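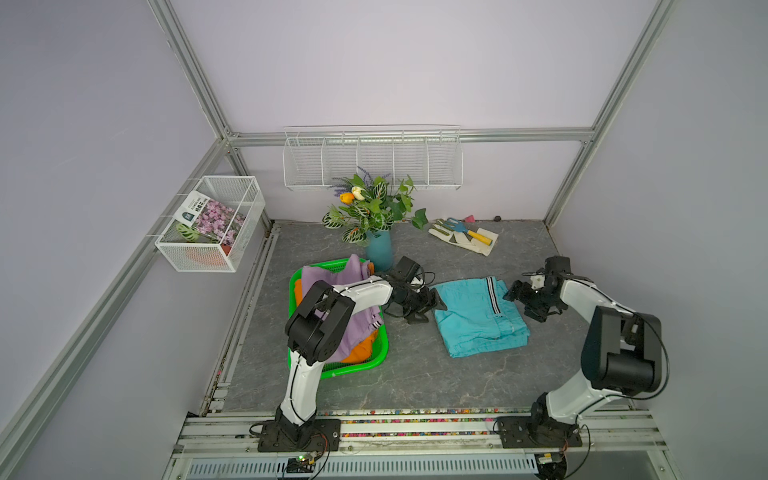 Nuria Rivas put it to us in writing that we had the wrong question: households don't disagree over how a thing should be folded, they disagree over when it counts as put away. We had by then spent two years on folding. Her remark reached us on the second page of a review, and the present section is what became of it.

Journals > Home and Habit > Issue 5 > Section 4

4. When is the laundry done?

4.1 The endpoint problem

Diary studies of housework have long treated laundry as a task with a start and a finish. The start gives little trouble. Somebody runs out of socks. The finish is another matter, and earlier surveys settled it by printing the word "done" on a form and letting respondents tick it. Our own pilot in Clarkley did the same, and we were pleased with how tidy the data looked until we compared the forms of people living at the same address. Partners who had, by their own report, shared a load on a Tuesday placed its completion as much as five days apart.

The main study therefore dropped "done" and asked for the last thing the respondent did to the load, in the respondent's own words. We collected 1,810 diary entries from 288 households in Clarkley and Prieto, beginning in March. Entries were coded by two readers working separately. They quarreled chiefly over the stairs. A pile on the bottom step is plainly not put away, but a good many respondents wrote of it as if it were, and one described the bottom step as "where towels go."

4.2 Resting places

We use the term resting place for any spot where clean laundry stays overnight without being in storage. Beds don't qualify, as the laundry has to be moved before anyone can sleep, though two respondents reported sleeping beside it. Chairs qualify easily. So do ironing boards, which in our Prieto sample were used for this purpose far more often than for ironing. 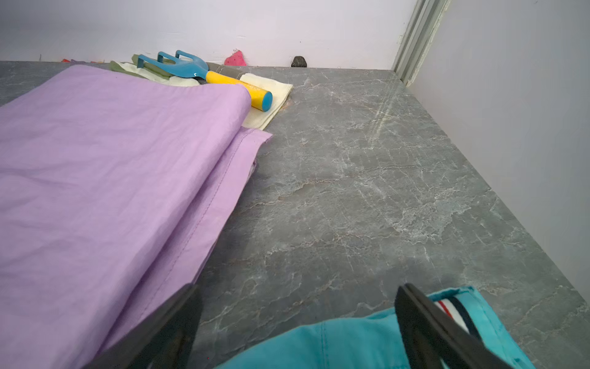
Figure 3. Folded cloth on a countertop.

A flat surface near the washer was the usual first stop, and folding did surprisingly little to shorten the stay. We had expected folded items to travel on to a drawer sooner than unfolded ones. The opposite held in larger households, where a neat stack seems to have been read as a finished job and left in peace. Crumpled items at least annoyed people. Entries mentioning annoyance were followed by a trip to the closet within the day; entries mentioning satisfaction were followed, typically, by nothing — sometimes until the next load arrived and needed the space.

4.3 Who moves the pile

In 40 households every adult claimed to be the one who usually carried laundry to its final place. We make no attempt to adjudicate. The Mekik scale of perceived effort, which we had adopted in good faith, assumes that claims within a household add up to the whole of the work, and ours added up to a good deal more. We report raw answers and leave the scale to its admirers. The Skitine coding scheme fared better, once we had added a category for the stairs.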